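Trerska Practice Log

README, second version

Trerska is a set of practice notes from adult guitar beginners. I put it together after reading one too many articles promising campfire songs in a month. Before you use it to prove anything, please read the part on what's wrong with it.

What's in it

The set covers 79 learners who kept a diary while taking evening classes at the Vernus music school. Most of them played steel-string acoustics. Each row is one practice session: minutes played, what was worked on, and a short remark by the learner. There are around 3000 rows. The remarks run from a full paragraph to "fingers hurt, stopped."

Columns

learner: a code, no names
week: counted from the first class
minutes: as written down by the learner
focus: chords, strumming, picking, scales, song, other
chord_change: clean changes between G and C in 30 seconds
remark: free text, spelling left alone

How it was collected

Engelbert Schnyder taught the classes and handed out the paper diaries. Luzius Gisler typed them up. Where a page couldn't be read, the cell is blank. I have not filled in any blanks, and I'd ask you not to either.

What's wrong with it

The minutes are self-reported, and I don't believe all of them. An awful lot of sessions last exactly 30 minutes. People round up, and people who skipped a night may well write something down before class.

Learners who quit stop appearing. If you average chord_change by week, the line climbs nicely, but part of that climb is just the strugglers leaving. Any chart that ignores this is advertising.

The focus column is shaky too. One person's "picking" is another person's "song," and "other" seems to include tuning, changing strings and looking for a capo.

There is no comparison group. You can't tell from this whether lessons beat teaching yourself from videos – I've been asked, and the answer isn't in here.

What you might do with it

Look at one learner at a time. The remarks are the best part, especially in the first 10 weeks, when the F chord turns up and the entries get short. Counting complaints about barre chords is probably safe. Predicting who will "make it" is not.

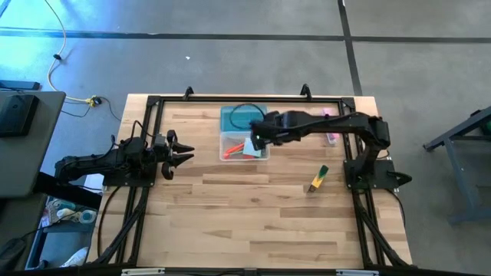

Changes since the first version

Duplicate rows from July removed
Two learner codes that had been swapped are now corrected
"strum" and "strumming" merged in the focus column
The talent score is gone. It was one teacher's guess on a scale of 10, and it should never have been in there.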